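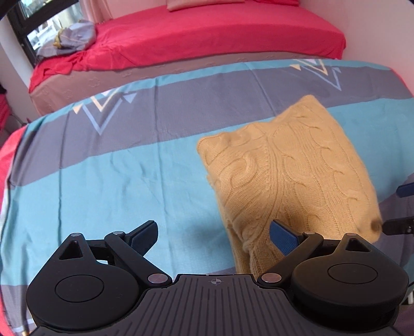

Figure 2. Hand-held gripper over a folded knit, bedroom setting.

4.2 Does a wider opening help with soft items?

Claims that a wide jaw opening makes a gripper better with clothing are common, and we think most of them rest on thin evidence. Haddad and Tamura reported a clear gain for the Lukholm linkage over the older Fukuda parallel jaw, but their garments were flat cotton squares laid on a bare table. A cable-knit sweater folded on a striped duvet, as in Figure 2, is a harder test. One blue pad rests against the knit near its lower left corner while the jaws stand wide, and the pads could close on the cover as readily as on the wool. An opening measured in free air says little about that.

We therefore ran 400 grasps with each gripper, using 3 operators and the same set of knitwear. A grasp was scored as clean only if the garment came up without any bedding. The Lukholm gripper managed 73 per cent. The Fukuda figure was slightly lower, but the gap between our own operators was larger than the gap between the tools, and we are unwilling to call this an improvement.

Ishida (personal communication) suggests that the textured pads account for whatever difference remains. We can't rule this out. Both grippers were used with the pads supplied, and swapping them would have meant recalibrating the Divance controller between runs. The comparison with matched pads is left to Section 5.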